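Hard water and the kitchen kettle, part two

In the first part I set out why I started measuring the water at the house in Skultville, and what the cheap test strips did and did not tell me. The short version is that the strips gave me a colour between two other colours. I have since moved to a drop titration kit and kept a log. What follows is the log written up, with the descaling trials at the end.

The supply

Skultville takes its water from a borehole field in the chalk to the east. Before that I lived in Durkell, which is fed from an upland reservoir, and in six years there I never descaled anything. The same kettle came with me. Within a month of the move it had a pale crust over the base plate and flakes in the spout filter.

Hardness is usually quoted as milligrams per litre of calcium carbonate, whatever the mixture of calcium and magnesium salts really is. Anything over 300 is normally called very hard, and under 60 is soft. The mains tap in the kitchen gave 322 the first time I titrated it, which I wrote down and then distrusted, as I had miscounted the drops. Three repeats came out at 306, 308 and 306. I have used 306 since.

Not all of that matters to a kettle. The part that drops out on heating is the temporary hardness, that is, the calcium held in solution as bicarbonate. Heat drives off carbon dioxide, the balance shifts, and calcium carbonate comes down on the nearest hot surface. The permanent hardness, mostly sulphates and chlorides, stays put unless you boil the kettle nearly dry. To split the two I boiled a litre for ten minutes, let it cool with a lid on, made it back up to volume with deionised water, filtered it through a coffee paper and titrated again. The result was 122. So 184 of the original 306 is temporary, and a litre of my tap water can in principle leave 184 mg of scale behind it.

In practice it leaves much less, because a kettle boils for seconds and not for ten minutes. Most of the carbonate is still in solution, or suspended as a haze, when you pour.

Weighing the kettle

I wanted a figure for how much scale is laid down per litre in ordinary use. The kettle is a plain steel one with a concealed element, sold under the Myung name, and it has no window or filter housing to trap water. I dried it in a low oven with the lid open (the handle is rated for it, check yours before copying me), let it cool and weighed it on a scale that reads to 0.1 g. Then I used it as normal for 22 days and logged the volume at each fill with a measuring jug. Then I dried and weighed it again.

The gain was 2.9 g over 88 litres, or 33 mg per litre. That is 18 per cent of the theoretical figure. I did not trust a single run, so I did a second. This gave 3.1 g over 91 litres, 34 mg per litre. The two runs agree better than the scale deserves.

A few things I had expected to matter did not. Emptying the kettle between boils made no difference I could measure. Filling from cold against topping up warm water made no difference either, though I only tried that for a week and would not defend it. Reboiling the same water did matter. Water boiled three times left almost double the scale of water boiled once, which fits with the bicarbonate having more time at temperature. If you want less scale, boil what you need and pour all of it.

The filter jug

Oğuzhan Oral wrote to me after part one to ask why I had not simply bought a filter jug. I had one in a cupboard. These jugs hold a cartridge of weak acid ion exchange resin mixed with carbon. The resin swaps calcium for hydrogen ions, and it prefers the calcium that is paired with bicarbonate, so it goes for exactly the portion that causes scale.

With a new cartridge, the first two litres discarded, the filtered water read 134. After 50 litres it read 190. After 100 litres it read 248, at which point the kettle was furring up again at a visible rate. The indicator on the lid of the jug was still showing half. It is a timer and has no idea what is going through the cartridge. On water like mine I would change the cartridge at 60 litres, and the cost then works out higher than the citric acid needed to clean the kettle by a factor I stopped calculating.

Oğuzhan's reply was that he filters for the taste of his tea. That I can't argue with, and I have no instrument for it.

Descaling trials

I tested three acids on the kettle, each after a full run of normal use, and weighed before and after.

White vinegar, 5 per cent, undiluted, half a litre, warmed and left for an hour. It removed nearly all the scale. It also made the kitchen smell for the rest of the day, and I needed four rinses before I could not taste it.

Citric acid, 30 g in a litre of water at 60 degrees, left for 30 minutes. It removed everything I could see and the weight came back to within 0.1 g of the clean figure. Two rinses. Do not boil the solution. Calcium citrate is less soluble hot than cold, and if you boil it with a lot of scale present you can put down a white deposit that is harder to shift than the one you started with. I did this once and had to scrub.

Sulphamic acid, sold locally in a tub by Drulero with a scoop in it, one scoop to a litre. It was the fastest of the three, finished in under ten minutes, and its calcium salt is very soluble so there is no risk of the problem above. It is also the one I would keep furthest from children and from eyes. Wear gloves. Never mix it with bleach, which goes for the other two as well.

I have settled on citric. It is sold as a food ingredient, it keeps indefinitely in a jar if the jar is dry, and a kilo lasts more than a year at one treatment every three weeks.

Arithmetic for the year

My consumption through the kettle is close to four litres a day and has hardly moved between seasons. I added up the whole log to the end of September, including the weeks when I was testing something else, and the total came to 2,532 litres. At 33 mg per litre that is 84 g of scale which would have been sitting in the kettle had I never cleaned it. It probably would not have reached that, as thick scale cracks and comes away in plates, and the plates go out with the tea.

On energy I have less to report than I had hoped. The usual claim is that a scaled element wastes a lot of electricity. In a kettle the heat has nowhere to go except into the water, so scale slows the transfer and the base plate runs hotter, but the loss is small. I timed a litre from 15 degrees to the switch clicking off, clean and with 3 g of scale, five times each. The means were 2 seconds apart, with the scaled kettle slower. The spread within each set was larger than that. What scale may do is shorten the life of the thermostat, and I have no way to test that with one kettle.

Next I intend to look at the dishes. The white film on glasses left to drain is the same temporary hardness plus everything else, as the water dries completely and all the dissolved solids stay behind. A single drop of 0.05 ml at 306 leaves 0.015 mg, and it is surprising how visible that is on a tumbler. My plan is to compare plain tap water, filtered water and a final dip in weak citric acid, each with air drying in the rack and with a cloth. I still need a repeatable way of scoring the film, and a lamp at a low angle against black card is the best idea so far.

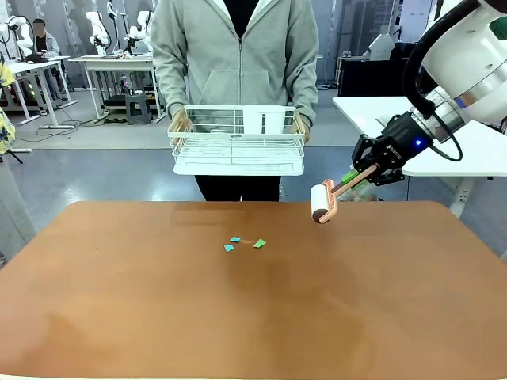
If you have the drop kit and live on chalk or limestone, send me your before and after boiling figures with the volume you used. I would particularly like some from places where the permanent hardness is the larger share.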